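Put the Cloth Back on the Kitchen Table

For the last ten years or so, the people who sell us kitchens have also been telling us how to eat in them. The table is supposed to be bare. If you want something under the plate you can have a placemat, or a narrow runner down the center that catches nothing. A full cloth is for Thanksgiving or for your grandmother.

I think this is wrong, and I want to make the case for the everyday tablecloth on the everyday table.

My own table is a plain one I bought secondhand from Maureen Rowbotham when she moved out of the building. It has been covered most days since June. Before that I was a placemat person like everyone else I know. I owned 10 of them, bought in two batches that never matched, and I wiped them twice a day and stacked them damp and then wondered why the bottom one smelled.

The argument against a cloth is usually laundry. My neighbor Dennis Cropper makes it every time he comes over. He says that he can wipe a bare table in a few seconds and a cloth has to go in the machine. He is right about the few seconds. What he leaves out is that a cloth doesn't have to go in the machine after every meal. You shake it out over the sink or off the back step, you dab the sauce, and you put it back. Mine gets washed once a week with the dish towels. It takes up as much room in the drum as a bath towel and dries on the back of a door.

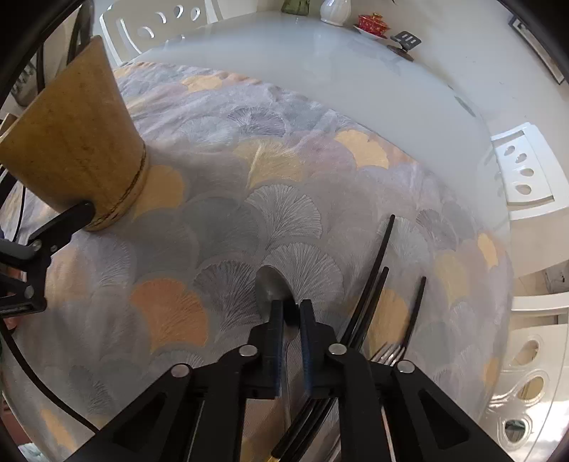
Noise is the thing I would put first, and it is the thing people never mention when they talk about table linen. A hard tabletop is loud. Every fork you set down on it makes a sharp little crack, and with kids or tired adults that adds up over a meal. A round table with a white glossy top is the worst kind, handsome and loud and quick to show a smear, and when I see one with a patterned cloth over most of it, ginkgo leaves in gray and lavender with a bit of peach, and the black-handled cutlery on the fabric, I know the person setting that table can put down a handful of forks without waking anybody. The gloss is still there at the uncovered side, with the vases and the red tea cup. You get to keep the table you paid for and eat on something softer.

That brings me to the second point, which is that a cloth does not have to cover everything or hang to the floor. Most people who give up on tablecloths tried a formal one. It hung into their laps, a chair leg caught it, and somebody pulled a glass over. For daily use I'd go small. Let it reach the places where people eat and leave the rest of the table to the things that live there. A vase or a teapot is steadier on the bare surface anyway.

Hayley Catterall, who I have argued about this with more than anyone, thinks a partly covered table looks unfinished. She has the bare oak kind, with oil, and a little card from the maker telling her what not to put on it. I asked her once how many of her guests had been handed a coaster before they were handed a drink. She didn't care for the question. But a table you have to protect from dinner is doing its job badly, and if you are going to protect it, one piece of fabric is less fuss than a coaster for every glass and a trivet for every dish.

Then there is pattern. The placemat years were also the years of oatmeal linen and charcoal linen, and both of them show everything. Oatmeal shows wine and charcoal shows flour. A busy print in several soft colors shows very little. Choose one with overlapping shapes, so that there is no big blank area waiting for a drop of soy sauce. If you are nervous about color, pick a print that repeats something you already have out, a cup or a bowl. I would stay away from anything with fruit on it, but that is taste and you can ignore me.

As for cost, it can be silly if you let it. Arkico has a linen one listed at 443 dollars, and I can't tell you what it does at dinner that mine doesn't. Mine was 42 dollars from Brukar, cotton, and it has had beets on it. You can also buy a couple of yards of printed cotton and hem it. Roland Haworth did his with iron-on tape and it has held up fine through the wash, though one corner is a little short.

I'll grant the other side two things. If your table doubles as a desk, a cloth is a nuisance under a laptop and worse under a pen. Fold it up in the morning and lay it again at supper, or don't bother. And if you have a cat that climbs, you already know the answer and I'm sorry.

Otherwise, try it for two weeks. Use whatever you have, even a flat sheet folded in half. Set the spoons and forks down the way you normally would and listen. Dennis has agreed to do this, after a long evening, on the condition that I lend him the cloth. He has picked the blue one.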